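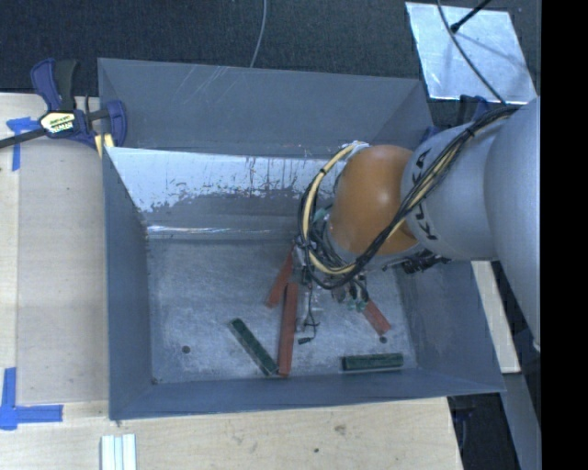 Segundo o pessoal da Rikdale, o problema do bin picking com peças compridas está na escolha da pega e a percepção já está resolvida. Discordo em parte. Segue o que temos, depois respondo ao que ficou citado.

Resultado da última rodada com blocos vermelhos e verdes na caixa de metal, KUKA, mesma garra: 787 pegas válidas no conjunto de avaliação. Treino com 3000 cenas simuladas, mais 100 reais anotadas à mão. Sem as 100 reais o método desaba, principalmente quando o bloco fica perto da parede inclinada. O reflexo do metal estraga a profundidade e a rede inventa superfície onde não tem.

> Em março, a lista da Stulix escreveu:
> Alguém comparou o ranqueamento por colisão com o ranqueamento aprendido
> em caixa de parede inclinada? Os números do relatório Wynne são todos em
> caixa reta e com peça curta. Para peça alongada não achei nada. E vocês
> contam como falha quando a garra pega dois blocos juntos?

Comparamos sim. Colisão puro perde feio quando um bloco está apoiado no outro – descarta pega boa porque o modelo da garra está inflado demais. O aprendido acerta mais, mas erra de um jeito chato: insiste na ponta do bloco e ele gira na hora de subir. Misturamos os dois, filtro de colisão frouxo antes, rede depois. Ficou melhor que cada um sozinho. Tabela completa vai no anexo do Gisport, ainda estou arrumando as colunas.

Dois blocos juntos = falha, sempre. Antes a gente contava como meia pega e isso inflava tudo, por isso os valores antigos nao batem com os novos. Quem for citar, usa só os novos por favor.

Cabos: o planejador não sabe deles. Em 14 tentativas o braço parou por limite de força com o punho muito girado, suspeita é o feixe mas não isolei a causa. Essas 14 ficaram fora da conta, está dito no texto. Pus um limite na rotaçao do último eixo e vou repetir.

Falta ainda – cor. A rede vê só profundidade, então vermelho ou verde tanto faz pra ela. Se alguém quiser testar com RGB eu mando as cenas reais.

Código só depois de limpar, tem caminho absoluto em todo canto. Respondam na lista e não no meu privado.

3 respostas
Compartilhar 0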